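Serving tray

A serving tray is a flat, shallow carrier used to move cups, plates, and food from one place to another, usually between a kitchen and a table. Most have a rim or lip along the edge that keeps objects from sliding off. Trays are also used away from meals, as a resting place for cups beside a sink or dish rack, as a work surface for small jobs, and as a way of keeping a group of items together on a shelf.

The word covers a wide range of objects. A cafeteria tray is normally carried by one person for that person's own meal, while a butler's tray is large, has deep sides with handholds, and often sits on a folding stand. A tea tray falls between the two in size and holds a pot, cups, and a small plate or bowl.

Shape and rim

Rectangular trays are the most common for household use. They fit the front of a kitchen counter, can be stood on edge in a cabinet, and leave little wasted space when stacked. Round trays are preferred in bars and restaurants, where the server carries the load on one hand and needs to turn in a tight space. Oval trays are used for large orders of plates.

The corners of a rectangular tray may be square or rounded. Rounded corners are easier to wipe out and less likely to chip, and they are found on nearly all molded trays. Square corners are typical of trays built from separate boards.

Rims vary more than any other part. A low rim makes it easy to slide a cup on or off the surface but gives less protection against spills. A high rim holds liquid better and is more comfortable to grip, though it adds weight and can make it awkward to pick up a small saucer from the side. Some trays have no separate handles and are held by the rim itself.
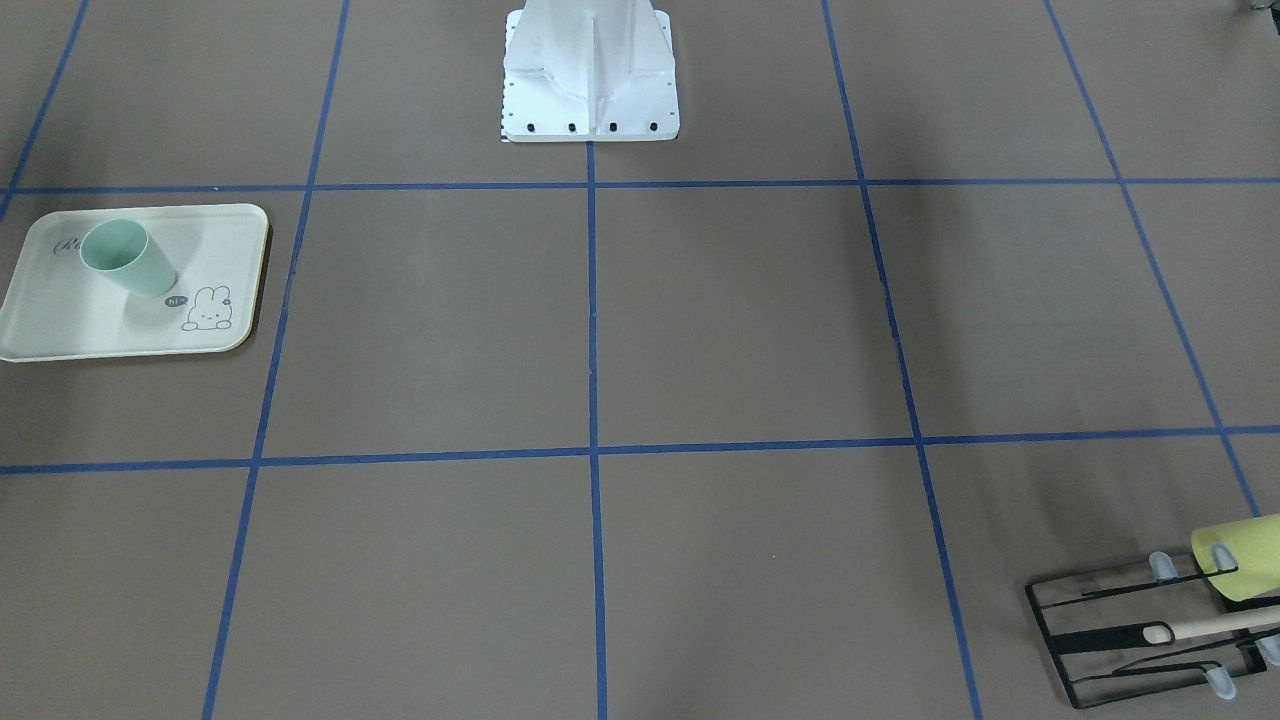 A cream-white tray with rounded corners and a slightly raised rim.

Materials

Wood was the usual material for household trays for a long time and is still common. Metal trays of tin, brass, silver, or stainless steel have been made in many countries, with tin favored for cheap printed designs. Lacquered trays have a long history in East Asia. Plastics came into wide use during the twentieth century, melamine above all, which is hard, light, and takes a printed pattern well. It is not suited to microwave ovens.

Slipping is a common complaint with smooth trays. Makers deal with it by adding a rubberized coating or a textured surface. In the home, a damp cloth or a paper liner does much the same job.

Decoration

Plain trays in white or cream are sold alongside patterned ones, and many designs fall in between, with a small drawing or a line of lettering placed near a corner or along one edge. Script lettering is popular on trays meant for breakfast and tea. Pictures of animals are often used on trays for children, but they also appear on general household goods. 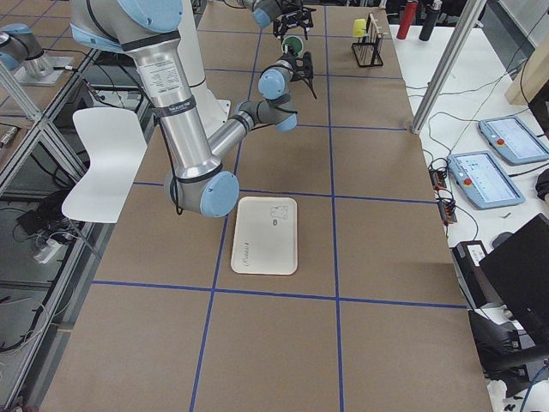
Printed decoration wears first where cups are set down most often. Abrasive pads speed this up, and a soft sponge is usually recommended instead. Decoration sealed under a clear layer lasts longer than print applied on top.

Regional makers

In Nutembridge, trays were produced from the late nineteenth century by small workshops that had earlier made biscuit tins. The best known was Akbari, which began with stamped tin and later moved to molded plastic. Its 1950s order book lists 3,510 trays sent to hotels and boarding houses in a single season. The neighboring town of Zaldale had two workshops of its own, both making wooden trays with dovetailed sides.

The designer Emanuel Neagu worked for Akbari and is credited with its low-rimmed household line, known as the Endton. The range was sold in six colors and was offered with or without a printed motif. Trays from the Endton line could be stacked up to 30 high without the printed faces touching, owing to a narrow step molded under the rim. Early pieces carry a stamped mark on the underside, while later ones have only a paper label, which rarely survives.

Loading and carrying

The heaviest item on a tray is normally placed near the center or slightly toward the carrier's body. Tall objects go in the middle, with lower ones around them. Cups are easier to carry without their saucers, which can be stacked separately. When a tray is unloaded one piece at a time, items are taken from alternate sides so that the weight stays balanced.

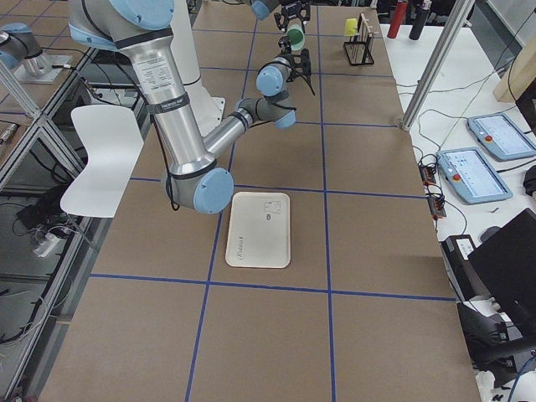 At the end of a meal the same tray is often used to bring dishes back for washing. Cups are carried to the sink, washed, and set in a rack to drain, and the tray is generally cleaned last. A flat tray may be dried with a towel or stood upright against a wall or in the end slot of a wire rack, if the slot is wide enough.

Storage

Upright storage in a narrow cabinet is common in fitted kitchens. Trays kept flat are usually stacked by size with the largest at the bottom. Wooden trays should be fully dry before they are put away, as trapped moisture can raise the grain or cause the base to warp.

See also

Butler's tray
Dish rack
Lazy Susan
Tea set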